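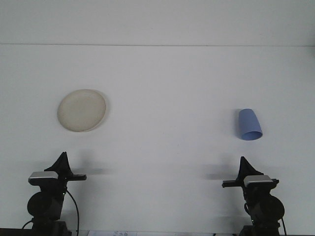
Kirsty Whiteley wants to know why our bench rules say you have to write the start layout down before an arm is allowed to move, when anybody standing there can see perfectly well what's on the table. She put it more politely than that, and she put it in a long note after the last newsletter, and I've been chewing on it ever since.

So this month's item is the long answer, Kirsty. Get a coffee.

The written layout is rule 5 on the Salness bench sheet, and I'll admit it's the one people skip. It asks for one line per object: what it is, which side it's on, and how it's resting. For a cup-and-plate setup like the one up top, I'd want "plate, left, flat" and "cup, right, on its side, mouth toward the right arm." Takes less time than finding a pen. Then you start the run.

The part people leave off is the resting bit. They'll write "plate left, cup right" and feel they've done their duty. But a cup on its side is a completely different job from a cup standing up! The grippers come at it from another angle, it can roll, and if you're scoring a "set the table" task you have to decide before you begin whether standing the cup up counts as part of the task or as a bonus. Back in the spring we pooled 107 runs from two benches, and in 53 of them the log didn't say how the cup had started out. We could guess, sure. I don't want to put guesses in a table that goes to other people, so all 53 came out, and I was grumpy for a week.

Dean Furnival's view (he wrote in too, it's been that kind of month) is that the video covers it, so why do it twice. I like video. I just can't search it, and the Kettle logger will happily chop the first second off a clip if you hit record late. A line of text survives all that. Dean and I have agreed to disagree, except that the rule stays, so I suppose I've agreed a bit less than he has.

While I've got you on the subject of rules, there's a change to the clear-start one. Both grippers now have to be off every object, and the space between the arms has to be open, before anybody presses go. We used to say "arms at rest," which turned out to mean something different to each of us. One person's rest pose had a finger leaning on the rim of a bowl, and the first move flicked it clean off the table. Off every object is easier to check. You look, you see daylight between the fingers and the nearest thing, you're good.

Cables too, please. Look at how they leave the wrist on both arms before each session and move the arm slowly through its reach by hand if your setup allows it. A loop that's fine at the start pose can end up snug when the wrist turns over. I'd much rather you spent 3 minutes on this than rang me about a torn connector.

And paper! I know. We all keep a sheet at the front edge of the table with our notes on it, and I do it as well. The new wording says paper is fine at the front edge as long as it stays out of the working area and you don't move it partway through a set. If you do move it, start a new set. It sounds fussy until you're comparing two clips and trying to work out why the vision side got twitchy on one of them.

A couple of people asked if the Ziltel checklist can be used in place of ours. Yes, if you add the resting position line, which theirs doesn't have. The Rurell one is fine as it stands, though the print is tiny and I'd blow it up before you tape it to anything.

One more from Kirsty's note, and I thought it was a fair point. She asked what to do if you set the objects down and one of them tips over before you've started. Do you fix it or leave it? Either is OK. Fix it and log it upright, or leave it and log it tipped. Just don't write the layout you meant to have. Log what's on the table when the run begins.

The updated sheet goes into the shared folder in December, under bench rules, and the old one will be pulled the same day. If you've got a copy taped up over your bench, please swap it. Comments to me as usual, and Dean, I've already saved you a spot in the next issue.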